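Five weeks of picking things up

Jun 26, 2022

I keep promising to write up what I've been doing at work and then it gets to nine in the evening and I'd rather watch telly. So, a proper post at last, with a cup of tea and a biscuit!

The short version is that I look after a robot arm while it practises picking things out of a bin. The longer version is that we're gathering picks for a learning system we call Rurkari (Ilir Vidmar named it and won't say where it comes from). Every pick gets saved with a photo from before, a photo from after, where the gripper went, how it was turned, and whether it came up holding something. Then the whole lot goes into training overnight and we see if Rurkari has got any better at guessing.

When I started I thought we'd want loads of different objects in there, as many as we could squeeze in. Ilir let me try it. I tipped in 24 at once and the arm spent the morning shoving a heap about, and most of what we saved was the same muddle from slightly different heights. So now we put in a handful, let it have its 60 tries, swap them over and go again. It's slower to set up but the examples are so much more useful.

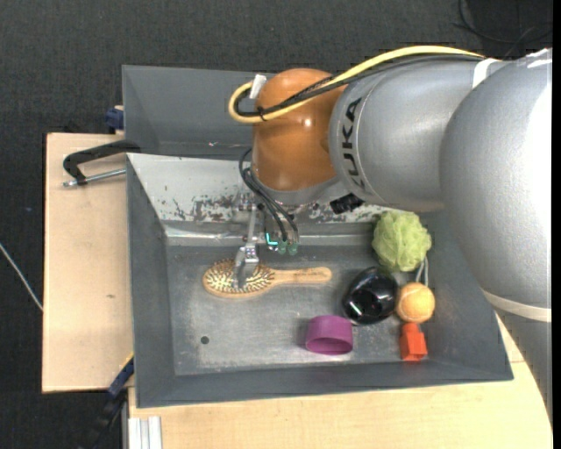
The shopping is my favourite bit, I have to admit. I go round the pound shop and the pet aisle with a basket, looking for things that are awkward in different ways: squashy, shiny, hollow, long and thin with all the weight at one end. Hairbrushes are brilliant for that last one. Grab one by the handle and the head swings down, grab it by the head and you've got bristles to deal with. Bath poufs are a menace. The gripper can close on a bit of mesh and the whole thing comes up looking like a lovely firm hold, and then it slithers off halfway to the drop point. We had a long chat over lunch about whether that counts as a success (I said no, Ilir said sort of, and we now have a separate label for it, which I think means I won).

Failures get kept too, by the way. I'd been quietly deleting the silly ones in my first week, the ones where it closed on thin air, and had to own up when the numbers looked far too good. That was 158 tries gone. Sorry again, Ilir!

Next job is the lighting. All our picks so far have been under the same lamps, and I've a feeling Rurkari will go to pieces the first time someone opens a blind. I want to do a batch with the lamps moved and another with half of them off, and get both done before August, when I'm away and Ilir has the bins to himself. If you've got anything odd-shaped in a kitchen drawer that you don't want back, leave me a comment and I'll send you the address.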